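## 4. Setting up your first flyer drop

You have a flyer. It has your phone number on it, and with luck the number is correct. This section covers getting it out of the Letivero editor, through the printer, and into the hands of people who did not ask for it.

If you haven't filled in your business profile yet, go back to Section 3. Letivero will let you skip it, and then it will print "Your Business Name Here" on every single copy with great confidence.

### 4.1 Before you start

Have these ready:

- your finished flyer, saved as a campaign and not as a draft
- a street list or a postcode file for the area you want to cover
- one offer, with an end date
- a person other than you who can read

The last item is for proofing. You have been looking at this flyer for days and can no longer see it.

> **Note:** Drafts and campaigns look identical on the dashboard apart from a small gray dot. Drafts have the dot. We have asked for a bigger dot.

### 4.2 Create the drop

1. Open **Campaigns** and select your flyer.
2. Click **New drop**. Give it a name you'll recognize later. "Test" is a poor choice, as is "Test final."
3. Under **Area**, upload your street list or draw a shape on the map. Double-click to close the shape. If you forget to double-click, the shape will follow your mouse around until you do.
4. Under **Quantity**, enter the number of copies. The field starts at 1000, the smallest run our print partner Brodon accepts. You can type a lower number, but it will change back when you leave the field.
5. Under **Code**, switch on **Track this drop**. Letivero adds a short code to the bottom corner of the flyer so you can tell which customers came from it.
6. Click **Save**, then **Preview**.

> **Caution:** Changing the area after step 5 issues a new tracking code. If you have already printed flyers with the old one, write it down somewhere. Reports will still find it, but only if you can tell them what to look for.

### 4.3 Write the offer

The offer box holds two lines. Customers of ours have tried to fit in a family history, a mission statement and the whole of a lunch menu. The text shrinks to fit, up to the point where it is a decorative border.

1. In the first line, say what people get.
2. In the second line, say when it ends and how to claim it.
3. Leave the terms and conditions for the back.

If you sell things that can be photographed, use one photo of one product, close enough that people can tell what it's made of. Cloth and stitching do well at flyer size. A wide shot of your whole shop does not, especially with the lights off.

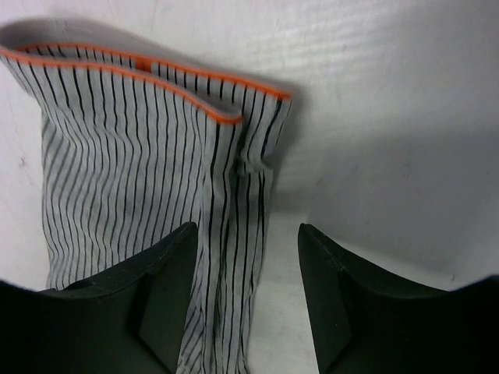 *Close-up photo: gray pinstripe fabric with orange trim.*

Upload photos in the **Media** tab. Letivero gives each one a green, yellow or red rating for print quality. Green is fine. Yellow is fine if you stand back. Red means the picture came off a social media page, and we can tell.

### 4.4 Proof and approve

1. Click **Send proof** and enter the email address of your proofreader.
2. Wait for the proof to come back marked **Approved** or **Changes needed**.
3. Call the phone number on the proof. Use a real phone and let it ring.
4. Check the end date of the offer against a calendar.
5. Click **Approve for print**.

Step 3 was added to this guide at the request of Nipon Phromma in our support team, who has spoken to many owners of nearly correct phone numbers. One digit out and you've paid to advertise a stranger.

> **Caution:** Once a job is approved, you have 20 minutes to cancel it. The countdown appears at the top of the screen. After that the job belongs to Brodon, and they are very prompt.

### 4.5 Choose how it goes out

Letivero supports two delivery methods.

**Carrier delivery.** Sutherland collects the boxes from the printer and delivers to the area you drew. You pick a week, and they pick the day. Book August early, as every window cleaner and tutoring service in the county has had the same idea.

**Self-delivery.** The boxes come to you. To print a walking route:

1. Open the drop and click **Routes**.
2. Set the number of walkers. Be realistic about your brother-in-law.
3. Click **Split area**, then **Print all**.

Each walker gets a map and a street list with tick boxes. Collect the sheets afterward and mark the finished streets in the app, or the next drop will cover the same ones again.

> **Note:** Respect "No flyers" signs. Apart from good manners, people with such signs tend to keep the flyer and call the number on it.

### 4.6 If something looks wrong

**The preview is blank.** Your campaign has no page size. Open **Layout** and choose one.

**The map shows the wrong town.** Add the state to your street list. There are a great many Main Streets.

**Error 19 when saving.** The tracking code is already in use. Click **New code** and save again.

**The Plallier import is missing customers.** Plallier exports only the page on your screen. Choose **All records** there before you export, then upload the file again.

**No responses in the report.** Check that whoever answers your phone is asking for the code. Letivero can't hear them. Section 5 explains how to enter codes by hand, and includes a small sign you can print and tape next to the phone.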